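A morning at Grorum: looking at grippers before we spend anything

By Leonilde Rocha
September
4 min read

Jaime Rebelo and I went to the Grorum open day to settle a line in next year's budget. We make and repack small craft goods, and our handling of little flat items is slow. The plan we took with us was to buy one arm and teach it with hand-held grippers, the sort a person carries around while doing the job normally. We had money pencilled in for one arm and no idea what else we would need.

Doors opened at 9. There was coffee, a short talk by Kári Overgaard on how they buy equipment, and then we were let loose in the work rooms in groups of 12.

Kári's talk was the most useful part for us. Grorum spent its first year's money on arms and then had very little for them to learn from. The second year they bought two more hand-held units before anything else. His advice was to put 40 per cent of the first budget into collecting and sorting the recordings, including wages. We had put down nothing for wages.

The work rooms are set up with ordinary desks and ordinary clutter. Chiamaka Ibrahim, who runs the sessions, told us they stopped using bare tables early on, as the arms trained that way got muddled as soon as there was a staple box or a bag of cord in view. A small tile stood on its edge is one of the harder things they ask for. The jaws have to be open on both sides of it without knocking it flat, and the pads matter more than I would have guessed. 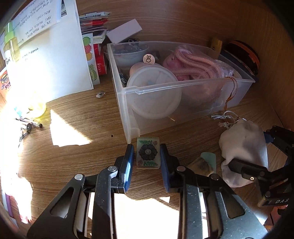
What it costs to run

Pads came up again and again. The blue rubber ones are a consumable and should be budgeted as one. Grorum gets 30 working days out of a pair and keeps spares in a drawer by the door. Jaime asked about the price of a single hand-held unit and was quoted 294 euros for the mechanical parts only, without the camera. Assembly is on top unless you have someone handy.

Petrauskas had a stand in the corridor with a heavier gripper on a fixed mount. It is well made, but it is meant for boxes and would be no good to us. Clalteo were offering a lease on arms with servicing included. The monthly figure depends on hours, so I have asked for it in writing.

What we will change

Two hand-held units first, and the arm put back by six months. Pads and spare screws go under consumables. I will add a line for one person, half time, to do the recording. We also need a desk near a window and another well away from one, as Chiamaka says they record in both strong sun and flat light.

Lunch was soup and rolls. Parking is poor, so take the tram.

3 comments

Salvador Brandão
Did they say whether the pads from one unit fit another? We have two makes here and end up ordering twice.

Leonilde Rocha
I didn't ask. Kári said to email with questions, so I'll add it to mine.

M. at Grarosus
We leased for a year and then bought. Check who pays for carriage when an arm goes back for repair.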